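Planning a Budget for a Room-Service Robot Arm: A Guide for Lodging Operators

Purpose of this guide

Properties considering a robot arm for guest-room work often begin with the price of the arm. That figure is the easiest to obtain and the least useful by itself. This guide sets out the order in which Wullgate properties should prepare an equipment request, from the first room survey through the second year of operation.

Step 1. Write down the tasks

List each task the equipment is expected to perform, in plain terms. "Tidy the bedside" is too broad to price. "Open the nightstand drawer" and "check that the remote control is in the drawer" can each be quoted and tested. Mark every task as required or desirable before contacting a supplier, and do not change the marks after quotes arrive.

Step 2. Survey the furniture

Record the shape, height and finish of each item the gripper will touch or pass near. Curved fronts and raised rims deserve particular attention, as they affect finger length and approach angle. Cords should be listed separately. Where a property has more than one style of nightstand, survey every style - a quote based on one style does not cover the others.

The bedside unit used for the work in this guide is a round one with a curved drawer.

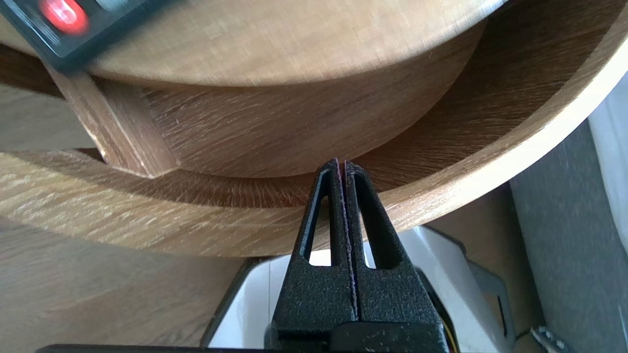
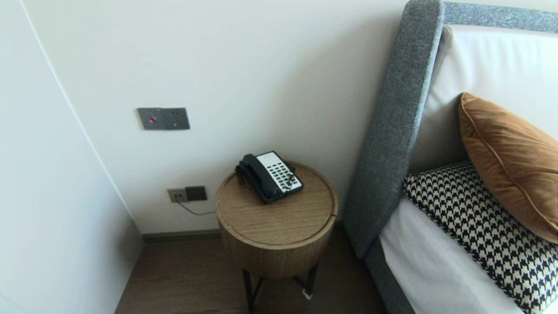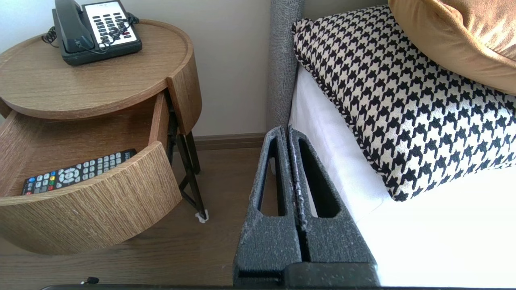 The drawer in the last view is open, with a television remote control inside.
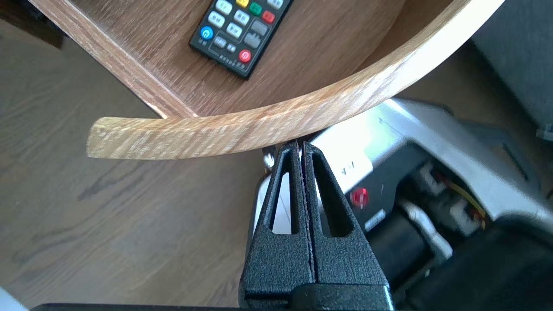 Should a property lease or buy its first arm?

Leasing suits most properties for the first year, provided the contract allows the arm to be returned if it fails the acceptance test. Buying becomes easier to justify once the task list has stayed the same for two full quarters and the staff hours are known.

Step 3. Request itemized quotes

Ask each supplier to price the following on separate lines:

Arm and controller
Gripper and one spare set of fingers
Cameras, mounts and cabling
Mobile base or stand
Software license, with the renewal price stated
Delivery, installation and staff training
Service visits outside the warranty

Quotes that combine these lines should be returned for correction. In the most recent round, Ponaleo and Grislow both supplied itemized quotes, but Grislow placed the license renewal in an attachment. Reviewers should read all attachments before entering totals in the comparison sheet.

Step 4. Budget for fingers and small parts

Fingers wear, and they are changed more often than any other part of the equipment. Set aside a separate line for them. If the furniture has a veneer finish, ask whether a softer finger covering is available and how often it must be replaced. Spare cables and connectors should be kept on site; a missing connector can stop work for as long as a failed motor.

Step 5. Plan staff time

During the trial period, allow 80 staff hours per arm. This covers setup, supervised runs and the recording of results. Hours should be charged to the project and not to housekeeping, so that the true cost can be seen at review. Two trained operators are the minimum for any site, so that leave and illness do not halt the trial.

Step 6. Set the acceptance test

Agree on the test in writing before the order is placed. The Cheng property required 91 percent of drawer openings to be completed without assistance, measured over one week on its own furniture. A supplier's demonstration on its own premises does not count toward acceptance. State who supplies the furniture, who keeps the record and who pays for a repeat test.

Step 7. Submit the request

Send the task list, furniture survey, itemized quotes and draft acceptance test together. Requests received by noon on Thursday are placed on the following week's agenda. Incomplete requests are returned without review and may be submitted again at any time.

Properties that already operate an arm should use the short renewal form and attach their finger replacement record for the past year.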